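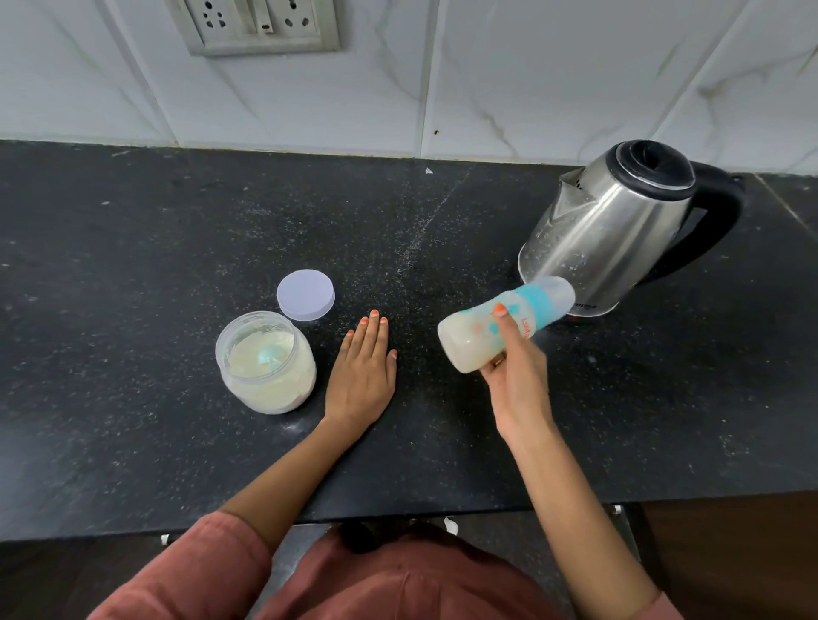

## The Bottle Test

By the end of April we had two grippers left in the running, and I had strong feelings about both of them.

The Itow had two flat fingers and a grip like a polite crab. The Mikside had three soft ones that curled round whatever you gave them. Both were bolted, in turn, to the same old Kratochvíl arm, and both had to do what I did in my kitchen at every feed: scoop the powder, close the bottle, tilt it, mix it. I had worn a camera on my forehead so the arm could learn from my hands. My orange nails were now famous all over Plarergate.

"Sixty goes each," I said. "Same jar, same bottle, same milk."

The Itow went first and it was wonderful with the scoop! It pinched the little blue handle, levelled off and tipped without spilling a grain. Then it picked up the bottle, turned it on its side, and the bottle slid gently out of its fingers and rolled away under the bench. It did that 12 times. I cheered for the other 48 until my throat hurt.

The Mikside was the opposite. It held the bottle the way I do, firm but easy, and swirled it so nicely that I wanted to hand it the baby. The scoop, though - oh dear. It closed its soft fingers round the handle and pushed the whole thing down into the powder, then came up white to the wrist.

I ran the clips again over cold toast. My left hand was flat on the counter while the right one held the bottle. I had never noticed that. One hand working, one hand just resting there.

"Have we got a second arm?" I asked.

There was one in the store room, with 3,000 hours on it and a squeaky elbow. We wheeled it out before lunch, put the Itow on the left and the Mikside on the right, and I went to find more powder.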